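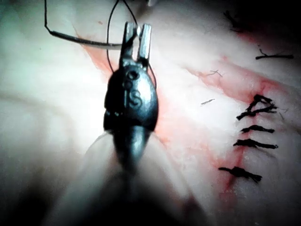
Projects > Teleoperation > Suturing by remote control > Gallery

Suturing by remote control: wrist camera gallery
Sunday, April 9, 2023

The Varnholm bench records an operator closing an incision through a remote console. Both hand controllers are logged together with the instrument pose, the jaw angle and the wrist view. The recordings are used as demonstrations: a policy is trained to copy the operator's motion, one stitch segment at a time. The set holds 1,603 segments taken over 52 sessions, the earliest from November.

Motion is scaled down between console and instrument, so a 40 mm hand movement becomes a much shorter one at the tip. Operators practise on the Palacios trainer before their runs are accepted. Segments are labelled afterwards in Flavau, our in-house annotation tool — the labels are grasp, drive, pull, wrap, tie and cut.

Notes on the wrist view

Needle held in the jaws, curved end out to the left, with black thread looping over the tips. The grasp label begins at the first sample in which the needle moves with the jaws.

Four tied knots lie along the incision to the right of the instrument. Existing knots are kept in view where possible, as the spacing of the next stitch is judged from them.

Short cut ends of thread rest on the tissue. They are left in the training data. An early model confused loose ends with the working thread, and more examples of both reduced the error.

The tissue is bright and wet, nearly white in places, and two corners fall into shadow. Exposure is fixed for each session — automatic exposure shifted whenever the metal caught the light.

Comments (3)

drarkness
Is the jaw angle commanded or measured? We found the two differ a lot under load.

bench_notes
Both are logged. Training uses the measured value.

tangled32
What rate are the controllers sampled at? I could only find the camera rate in the readme.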